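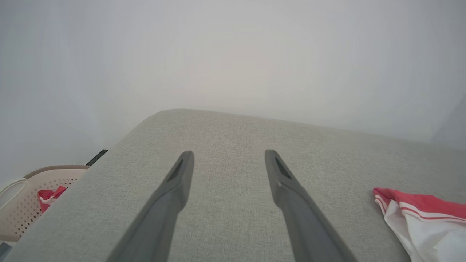
How often should a fabric sofa be cleaned?

Once a week with a vacuum cleaner and a soft brush is enough for most homes, and a deeper cleaning once or twice a year.

I asked this question to five people before I wrote the article, and the first four gave me a guilty face. We wash our sheets, we wipe our tables, we mop our floors. The sofa, where we sit every evening with our coffee and our tired feet, waits for guests to come. Then it gets ten minutes of attention and a new cushion.

The fifth person was Marjorie Bickerstaff, who has repaired and cleaned upholstery in Girkdale for most of her working life. Her workshop stands behind a bakery on Bainbridge Street, and the smell of bread comes in each time the door opens. When I visited, three armchairs were standing upside down on her tables. She was pulling old staples from one of them and she did not stop while we talked.

"People are afraid of stains," she told me. "Stains I can usually do something about. Dust is worse. It goes down between the threads, and every time you sit, you rub it in. After some years the fabric is thin and they ask me who sold them a bad sofa."

Light gray woven fabric is what she sees most often now. Families choose it because it goes with everything, and a heathered weave, with lighter and darker threads mixed together, is kind to its owner. It hides crumbs, hair and small marks for a long time. Mrs. Bickerstaff considers this a danger as well as a comfort. A plain cream sofa complains early. A speckled gray one says nothing until the arms have changed color, and by then the dirt is old.

The sofa as a second closet

There is another thing that lives on our sofas, and it is clothes. A sweater comes off when the room gets warm. A striped shirt is left over the arm in the morning and is still there at dinner. Clean laundry is put down "for one minute" before folding, and it gets wrinkled under somebody's elbow.

Kelly Wragg has thought about this more than I expected one person could. She runs a small home organizing service called Jididness, and she has worked in 133 homes, which she has recorded in a green notebook with the date and the main problem of each one. The living room, she says, has its own kind of mess, different from the kitchen and the bedroom. Nearly all of it belongs in another room.

Her method is simple and I have now used it at home for a month. She puts one basket near the sofa, not a beautiful one and not a large one. Everything soft that does not belong to the sofa goes in it during the day. In the evening, the last person to go to bed carries the basket to the bedroom. If the basket is large, she warned me, it becomes a closet also.

In my home the last person to bed is always me, so I cannot report that the work is shared fairly. But I can see the seat.

There is also a practical side. Red cotton can give its color to a pale seat if the cloth is damp, for example after sports or after rain. The opposite happens with new dark jeans, which leave a blue shadow exactly where people sit. Mrs. Bickerstaff asks her customers to wash new jeans twice before wearing them on light upholstery. She admitted that she has never met a customer who did it.

How to do it properly

First, look for the label. It is normally under the seat cushions or on the bottom of the frame, and it carries a letter. W means that you can use cleaners with water. S means solvent only. WS permits both, and X permits only the vacuum cleaner. If the label was cut off, test your cleaner on a hidden place at the back and wait until the next day before you decide.

Vacuum before you bring any liquid near the fabric. Go in one direction, then across it, and use the narrow nozzle for the seams. On rounded edges, where the cloth is stretched over the padding, press lightly. These edges wear out before any other part, because our legs rub against them each time we stand up.

For a fresh spill, put a white cloth on it and press. Do not rub. Change to a dry part of the cloth and press again. If the label allows water, mix a small spoon of dish soap in a bowl of lukewarm water and use only the foam. Afterward, press with a clean damp cloth and leave a window open. A hair dryer is too hot for many fabrics, and it can leave a ring.

Normand Lapointe, a retired teacher who lives two streets from the workshop, learned about rings in May. He dropped gravy on his sofa, cleaned a spot the size of a coin, and made a circle the size of a plate. A professional cleaning of the whole sofa cost him 391 dollars. He showed me the place where it had been, and we both looked for it for some time.

"Clean the complete cushion, from seam to seam," he says now to all his friends. Mrs. Bickerstaff agrees with him. When the entire panel dries together, there is no border to see.

If your covers come off, wash them cold, and put them back on when they are very slightly damp, so that they stretch to their old shape. Wash all of them in the same load, even if only one is dirty. Otherwise, after 6 or 7 washes, you will own a sofa in two grays.

Mrs. Bickerstaff holds an open morning at her workshop on 12th October. Bring one removable cushion or a photo of your label, and she will look at it without charge. The bakery opens earlier than she does.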